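Robot takes up laundry, asks for a do-over

Anyone who has lost an argument with a fitted sheet may take some comfort from a result published on November 2, 2020, by a small robotics group in Lomside. After a long winter and a longer summer of teaching a two-armed robot to fold clothes, the group has found that the fastest way to a tidy pile is to let the machine give up.

The method goes by the name Latness, which the team swears stands for nothing. Its main idea will be familiar to parents. When a fold starts to go wrong, the robot stops, takes hold of the garment by two corners, pulls the top edge straight and begins again. Earlier versions pressed on regardless, folding wrinkles into other wrinkles until they had made something the group's written notes refer to as "the dumpling."

"We spent months trying to make it fold better," said Nithin Iyengar, who led the work. "Then we looked at where the bad folds came from, and nearly all of them were bad before the folding started. The shirt was crooked. You can't fold your way out of a crooked shirt."

The numbers are modest and the group reports them without much trumpet. The robot was given 602 attempts on long-sleeved tops, split between the old approach and the new one. With the old approach it finished a fold that a human judge would accept in 4 out of 10 tries. With Latness, it managed 9 out of 10. The judges were graduate students, and a reader who has visited a graduate student's apartment may wish to weigh the evidence with that in mind.

Long sleeves were chosen because they are a nuisance. A towel has four corners and no opinions. A sweatshirt has two tubes attached to it that go wherever they like, and one of them is usually underneath something. In the paper's long section on failures, sleeves are blamed for more than half, with the rest shared among slipped grips, hems mistaken for collars and one stretch in February when the software had left and right swapped and folded everything with great confidence toward the wrong side.

The training itself was done by hand. A person steered the two arms through 200 folds, start to finish, and the robot learned from the recordings. Half of those were clean runs. In the other half, the person was told to make a mess on purpose and then fix it. Iyengar says this second half was the hard part to staff.

"People don't like doing it badly," he said. "They would make a very small, polite mess. We had to ask them to be worse."

It paid off. When the team trained a version on clean runs alone, it folded beautifully as long as nothing went wrong, and had no idea what to do once something did. It would hold the shirt in the air and wait. The longest wait on record is nine minutes, ended by a student who needed the table.

The version that had seen messes did something more useful. It pulled the cloth tight along the top, let the rest settle, and checked the outline against what it expected a flat shirt to look like. If the two didn't match, it let go and tried different corners. There is a cap on how many times it may do this, added after an evening when it restarted the same sweatshirt until the building's lights went off.

The group also tried the method on patterned table covers, on the theory that homes are rarely furnished like laboratories. A busy print can confuse a camera that is hunting for the edge of a shirt, and the first results were poor enough that the covers were nearly dropped from the study. More training on printed fabric closed most of the gap. The exception was a gray shirt on gray felt, a pairing the robot never did sort out and which, the authors note, also gave the judges trouble.

Speed remains a sore point. A good fold takes a little over two minutes, and one with a restart takes closer to four. A person can do the same job in well under thirty seconds, or can put the shirt over the back of a chair in two. At its present rate the robot would get through an ordinary family's weekly wash in the better part of a day, provided someone else had turned everything right side out.

That has not kept businesses away. Plomach, a linen service that cleans uniforms for hotels and clinics, has agreed to lend the group a supply of work shirts and a corner of its sorting floor in Girard. The company was careful to say that it is not buying anything. Its interest is in the restart step alone, which it thinks could be used to straighten garments before they go into the folding machines it already owns. Those machines are very fast and jam whenever a sleeve arrives in the wrong place.

Iyengar is happy with the arrangement, even though it would mean his folding robot doing no folding. "Flattening is the real problem," he said. "Folding is what you get to do afterward if you've been good."

Next on the list are buttoned shirts, then children's clothes, which are small enough that the grippers sometimes take both shoulders at once. Pants are considered nearly solved. Socks are not planned. Asked about fitted sheets, Iyengar laughed for a while and then said the group's funding runs only to next year.

The paper, the recordings and the full set of failures are free to download from the group's site. The dumpling has its own folder. 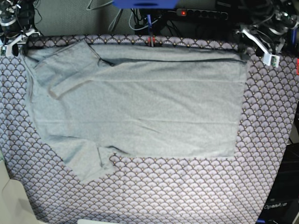 Trials with the borrowed work shirts begin in Girard in February. The group is still looking for people willing to make a proper mess of them, and says no experience is needed.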